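Dillero gripper kit: two weeks in

10/15/20

I'd been putting off buying a new gripper for ages, mostly because our old one still sort of worked if you were nice to it. Then Dillero put the kit on offer in September and I gave in. I paid 1879 for the full set (it's 2709 at the normal price, so I did feel a bit smug) and it came in a box far bigger than it needed to be.

What you get is the gripper itself, a mounting plate, a bag of bolts, one cable and a licence for Clado, the software that runs it. There's a printed booklet as well, but the wiring page is tiny and I ended up zooming in on the PDF instead. Fitting it took me most of a morning. The bolts are good quality, the plate lined up first time, and then I spent an hour hunting for the right firmware – it's on the downloads page, under "Archive", for some reason.

Once it was talking to the arm I was really pleased with it! The fingers close smoothly and they don't make that horrible grinding noise the Lunari one used to make. You can set how hard it squeezes with a slider, and the low end is properly gentle. I've been trying it on household bits and bobs, picking up something small and putting it in a bowl, over and over, because that's the sort of job I need it for.

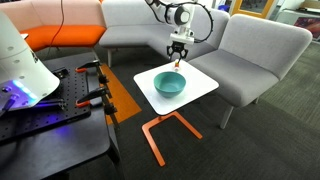

Small things are where it earns its money, I'd say. The pads have a bit of give, so you can be slightly off with your aim and it still gets hold. Bigger things are less fun. It opens to 110 mm on paper, but I wouldn't want to rely on the last bit of that, and a wide mug took me several goes before I gave up and grabbed it by the handle.

Clado is fine. It looks like it was designed by someone who loves grey, and the save button is in a daft place, but it hasn't crashed on me yet. My one real moan is that it forgets the squeeze setting every time you restart, so you have to remember to put it back. I forgot once with a paper cup. Poor cup.

I emailed support about that and had an answer in 2 days, saying a fix is on the list. Friendly enough, no date given. The cable could do with being longer too, and a spare set of pads in the box would have been nice at this price (they're sold separately, of course).

I did look at the Badawi before I ordered. It's got a stronger grip and a nicer booklet, but it's heavier and the software costs extra every year, which put me off. If you're shifting heavy stuff about, have a look at that one first. For light pick-and-place I'd buy the Dillero again, at the offer price anyway. At full whack I'd wait for the next sale.

Four stars from me, and I'll come back and change it if they sort out the settings thing.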